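Kuradora gripper comparison: section draft
Kuradora project team, February

4.2 Comparing the two finger sets on soft packaging

We wanted a task that would be a little unkind to both finger sets, and after trying blocks and cups we settled on snack packing, which people in our building were happy to supply. The arms pick up small packages from a wooden table and lay them in an open box. The Dimora controller ran all 189 trials and the fingers were the only thing we swapped, going from the Fikero pair to the Li pair and back again every 10 trials. Views from the head and wrist cameras are gathered in Figure 3. 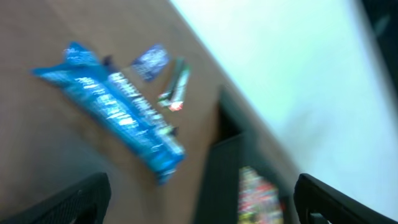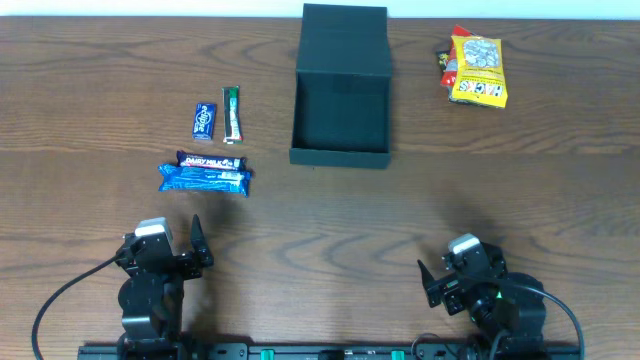
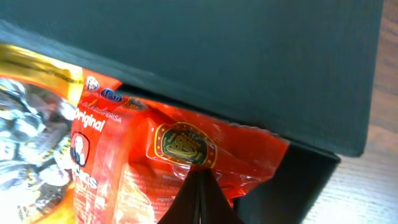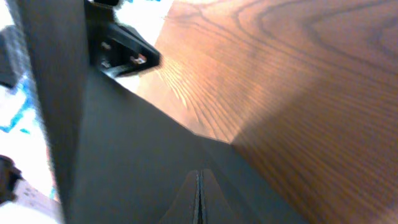

Figure 3. Views from the packing setup: three from the wrist cameras and, second from the top, one from the head camera.

We had rather hoped for a clear winner, and we are a bit sorry not to have one. The Fikero fingers were kinder to crinkly film and slipped less often, while the Li fingers did better with small, stiff packs lying flat on the wood. Glare was the other thing we kept coming back to. Shiny wrappers look quite different from one moment to the next, and blur during fast wrist moves made it worse, so we slowed the final approach and lost some 2 seconds per pick. We think that was time well spent, though readers with a faster camera may well feel otherwise! A longer run of 100 trials with a dimmer lamp is described in Section 4.3.

Last updated: February
Contact the project team | © Kuradora | Back to top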